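About Tirnier

Tirnier is a small training school for people who want to work in cafés, canteens and catering. We teach in the evenings and on Saturdays, in classes of no more than 13, and most of our students have a day job or children at home while they study.

The school was started by Nazma Marikar and Pranab Wickramasinghe, who had both managed kitchens and were tired of seeing new staff put on a till with no training at all. The first course ran for six weeks in a borrowed church hall. There was one coffee machine and a good deal of queuing for it.

We now have our own rooms on the first floor of the Siriwardena building, above the bakery. Come in by the side door and take the stairs on the left. There is a lift, but you need to ring the office to have it unlocked.

What we teach

The main course is the Front of House Certificate. It takes 60 hours and covers serving customers, handling cash and cards, food hygiene, allergens, making hot drinks, and opening and closing a shop. You do not need any qualifications to join. We ask for a short chat first, in person or by phone, mostly to check that the times suit you.

We also run two shorter courses. Kitchen Basics is for people who have not worked with food before and want to find out whether they like it. Running a Small Café is for those who have some experience and are thinking of opening a place of their own. Karthik Wijesinghe teaches that one and spends a lot of it on rent, waste and rotas.

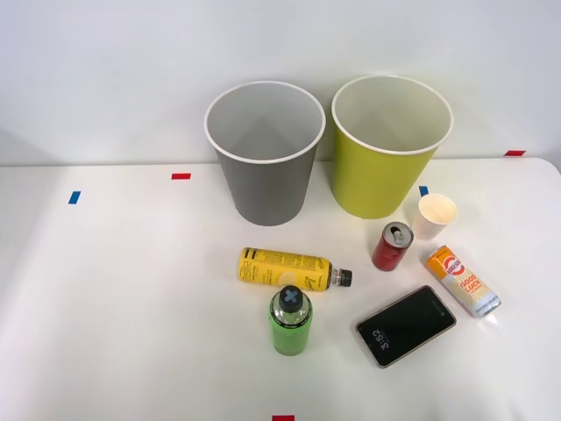

Every student on the certificate does a placement of at least four shifts. Nuneo, who run staff canteens, take the largest share, and the rest go to independent cafés within a bus ride of the school. We visit each placement before we send anyone there – if we would not be happy working in it ourselves, we do not use it.

The people

Nazma looks after teaching and is in most evenings. Pranab handles placements and is out more than he is in, so email is the best way to reach him. Sumaiya Jayasinghe teaches hygiene and allergens, and also marks the written work. Rafsan Kodikara runs the office, takes bookings and can help with questions about fees or paying in instalments.

How we are paid for

Tirnier is a not-for-profit company. Course fees cover a little over half of our costs. The rest comes from short hygiene refreshers for local employers and from a yearly grant from the Skoment Fund, which last year came to £3,330 and paid for free places. Free places are for people who are out of work or on a low wage. Ask Rafsan for the form; it is 2 pages long and he will go through it with you if you like.

Next courses

The next certificate course starts in October, on Tuesday and Thursday evenings. Kitchen Basics runs on Saturday mornings all year, apart from August, when the school is closed.

Page last updated 2025-07-24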